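Tetov Worktop Oil: User Guide
Section 3. Oiling and looking after your worktop

Thank you for choosing Tetov oil for your kitchen or dining table. If you have worked your way through Section 2, your sanding is finished and you are ready for the part most people enjoy, when the grain comes up and the whole thing starts to look like furniture again. Do read this section through once before you open the tin. It isn't difficult, but it is much nicer to have everything to hand than to go hunting for a cloth with oily fingers!

What you will need

Tetov Worktop Oil, well stirred (the bottom of the tin is where the good stuff settles)
Lint-free cotton cloths, or an old T-shirt cut into squares
A Bakura finishing pad, or any fine white pad
A round sponge with a scrubbing layer, for everyday washing up of spills later on
Household gloves 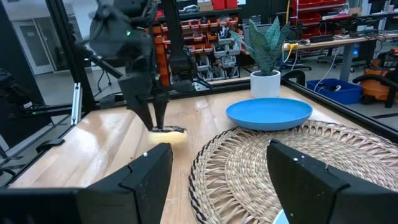 3.1 Before you begin

1. Clear the top completely and wipe it over with a barely damp cloth. Leave it until it is quite dry to the touch, overnight if you can bear to wait.

2. Open a window. The smell is mild and rather pleasant, but a little fresh air helps the oil along as well.

3. Try a small patch on the underside first. Oil darkens pale timber slightly and warms the colour – some people love this straight away, and others need a day to get used to it.

Note: If your top was supplied by Fu and came with a factory wax, the oil will sit on the surface and stay sticky. Go back to Section 2 and take the wax off first.

3.2 Putting on the oil

1. Pour a small pool of oil on the wood, about the size of a saucer, and spread it along the grain with your cloth. You want a thin, even shine with no puddles.

2. Work across the table one strip at a time, and don't forget the end grain. It drinks far more than you would expect, so go back to it once or twice.

3. Leave the oil to soak in, then wipe off everything that is still wet. If you think you have wiped enough, please wipe once more.

4. Let the first coat dry overnight, rub it down lightly with the finishing pad and repeat. New tops need 3 coats. A top that has been oiled before will usually be happy with 2.

Block tops, where narrow lengths of timber are joined side by side, can take up the oil unevenly.
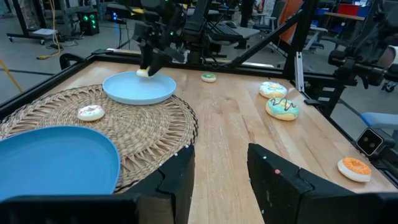 Give the thirstier strips a little extra while the coat is still wet, and blend it outwards with a clean part of the cloth so that you aren't left with a hard line.

CAUTION: Oily cloths can heat up and catch fire by themselves. Never leave them in a heap or put them in the bin as they are. Soak them in water, then lay them flat outdoors to dry.

3.3 Everyday care

Wipe up spills as soon as you notice them, particularly tea, red wine and beetroot. For dried-on food, use the soft side of a damp sponge first and keep the scrubbing side for stubborn spots, always going with the grain. Tastetti soap flakes in warm water are gentle enough for a weekly wash. When drops of water no longer bead on the surface, it is time for another thin coat.

Spare finishing pads can be ordered under part number 416.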